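Lunch bag with citrus print, binding coming away, repair or replace?

Flurkstead Household Board > Bags, Boxes and Storage

Started by tinlid_204
10 May 2026

tinlid_204
I have a soft lunch bag in a coated fabric, pale blue with citrus slices all over it. Bought at the fall market in Drondumham two years ago from a stall that sold aprons and table covers in the same prints. It gets used every work day. The whitish binding around the rim has started to come away at one of the side seams, for the length of my thumb. The coating itself is fine apart from creases.

I have a basic sewing machine and no experience with coated cloth. Questions are whether it's worth fixing, whether I can do it at home, and if not, what to buy next. I would like to stay with a soft bag. I have owned three hard boxes and they don't fit in my work locker once my jacket is in there.

Budget is not really the issue, I just don't want to throw out a bag over one seam.

marrowfat
Fix it. It's a ten minute job if the fabric behind the binding isn't torn. Use clips to hold it. Pins leave holes in coated cloth and the holes stay. Longer stitch than you think, 3.5 or so. If you go short you get a row of perforations and it tears like a stamp.

oldgate
What marrowfat said about the clips. Clothespins work too if you don't have clips.

You'll find the presser foot drags on the coating. Put a strip of tissue paper between the foot and the fabric and tear it off afterward. There are special feet for this but I wouldn't buy one for a single seam.

Dennehy_R
I'll be the one to say it. Two years of daily use is decent for one of those bags and I'd let it go. The binding goes first, then the coating cracks along the fold lines, and once it cracks you can't get it clean. I had one that looked fine from the outside and the inside bottom corners were black. Get a proper insulated bag with a zipper and a wipe-out lining.

tinlid_204
No black corners, I turn it inside out on weekends and wipe it down. It isn't insulated and I don't need it to be, there's a fridge at work.
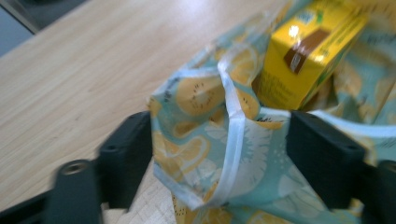 The other reason I like a soft one is that it takes tall things. I nearly always have a carton in with my lunch and a carton standing up in a hard box means the lid won't close. With this I pinch the top together around whatever is sticking out and carry it like that. I suppose that's also what is pulling on the rim, now that I write it down.

marrowfat
That would do it, yes. All the pull goes on the binding and the side seams take it. After you've stitched it, go over the top inch of each side seam with a second row. Don't go back and forth on the same spot, do a second row next to the first.

lakeward
Can I ask what people pack in these? I'm trying to stop buying lunch and every bag I look at seems made for a sandwich and an apple. I eat more than that.

oldgate
Mine is a flat tub with leftovers at the bottom, fruit on top, something to drink along the side. Flat tub is the main thing. If you use a round one it rolls and everything ends up sideways.

tinlid_204
Similar here. Tub of rice or pasta, crackers in a bag, the carton. Fork wrapped in a cloth napkin. The napkin goes down first on a warm day because cold tubs sweat on the coating and you get a puddle.

Dennehy_R
The puddle is my whole point. Water sits on coated fabric, it has nowhere to go, and it works its way into the seam. Then the seam rots and you are on here asking about binding.

marrowfat
Polyester thread doesn't rot.

Dennehy_R
The fabric backing does if it's cotton. Most of the oilcloth type stuff is coated cotton.

marrowfat
Fair, if it's cotton backed. tinlid, look at the cut edge where the binding has lifted. Fuzzy and white like a bedsheet is cotton. If it looks like a thin plastic sheet all the way through there's no backing to worry about.

elina_g
Hello. I sew bags for a living, small shop in Sproģis, so I'll add what I know. My name is Elīna Grīnberga and some of you may have met me at the Fleststead craft days in September.

Check the backing as marrowfat says. If it's cotton and it has gone gray or soft at the edge, cut back to clean cloth before sewing. You lose a little height and it doesn't matter. If it's still white, leave it alone.

For binding: what you describe as whitish may be a plastic tape, and plastic tape gets stiff with age. Bend the loose part sharply. If it shows a crack line, stitching it back down won't hold for long, and you would do better to take all of it off and put on new. Cotton bias tape is easy to find and easy to sew. It will get dirty faster. I use a woven polyester tape, folded in half and pressed with a cool iron through a cloth.

Needle: a size 90 or 100, new. An old needle makes more trouble on this material than a wrong foot does.

Do not iron the bag itself.

oldgate
What do you use for getting creases out, if not the iron? Mine lives folded in a drawer and has a permanent X across the front.

elina_g
Warm room, stuffed with a towel, overnight. Or a hair dryer on low, held well away, and smooth it with your hand. You won't get all of it. I tell customers to roll the bag for storage, and they fold it anyway.

lakeward
Is there any reason I couldn't make one from a table cover? There's a remnant bin at the hardware store here and they have similar fruit patterns. I have a machine I used once for curtains.

marrowfat
No reason. That's how I made mine. One long rectangle folded up from the bottom, sew the sides, box the corners, bind the top. Make it taller than you think, you lose a lot in the corners.

Dennehy_R
One thing about table covers, they aren't sold for carrying food. I wouldn't put a bare sandwich in one. Wrapped or in a tub, fine.

elina_g
I agree with Dennehy there. Anything unwrapped should have its own box or a cloth around it. The same goes for most printed coated fabrics unless the seller says otherwise.

lakeward
OK, tubs it is. What about a closure? Velcro?

marrowfat
I put velcro on the first one and hated it. Crumbs and lint. Second one has a loop and a button.

oldgate
Velcro has been fine on mine for years. Depends how many crackers you eat.

hobbins
I have neither. Roll the top down twice and put a big rubber band around it. Been doing that since the snap fell off.

tinlid_204
Update. Looked at the edge. Fuzzy and white, so cotton backed, and it's still clean. Bent the binding and there is a faint line where I bent it. It didn't split. Does that count as cracked?

elina_g
A line that stays white after you let go means it is on its way. You can stitch it now and get some more months, or replace it now and be finished. I would replace it. Measure around the rim and buy a hand's width extra for the overlap. Start and finish at a side seam, not in the middle of the front.

Dennehy_R
So now we're at a full rebind, new tape, new needle, an evening's work. For a lunch bag. I'm not trying to be difficult, but a new one costs less than the supplies.

marrowfat
Tape and a needle don't cost what a bag costs. And the rest of the roll does the next one.

Dennehy_R
If there is a next one. Most people buy the roll, do one bag, and the roll sits in a drawer. I have that drawer.

oldgate
I have that drawer too, it's a good drawer.

tinlid_204
I'm going to rebind it. I do take the point about cost, but the stall isn't at the market anymore and I haven't seen the print anywhere else. The needle I needed anyway, the one in the machine came with the machine.

White tape or a color? The slices are yellow going on orange, and I have some yellow cotton bias tape left over from potholders. Would that be all right or should I get the polyester?

elina_g
Yellow cotton will work and will look nice. Wash it once before you sew it on, so that it shrinks now and not on the bag. If it gets grubby you can always redo it in polyester later, but try to sew through the old holes as far as you can. Every new row of holes weakens the cloth.

marrowfat
Seconding the old holes. Go slowly, hand wheel for the corners.

lakeward
Went to the remnant bin. No fruit left, got a piece with green leaves. Going to try marrowfat's method. How much do I allow for boxing the corners if I want it to stand up with a flat tub in it?

marrowfat
Put the tub on the fabric and measure its short side. Half of that comes off at each bottom corner. So if the tub is four inches across, you cut a two inch square out of each corner, plus your seam allowance. Mock it up in newspaper first if you aren't sure.

lakeward
Newspaper, good idea. Will report back.

tinlid_204
Binding is on. The overlap is a bit lumpy where I started and I went off the edge once near the second side seam, so that inch got done by hand. Second row on both side seams as suggested. Tissue paper worked, tearing it out of the stitches took longer than the sewing. I used tweezers in the end.

oldgate
Dampen the tissue next time and it comes right out.

tinlid_204
Noted, thanks. Carton goes in tomorrow.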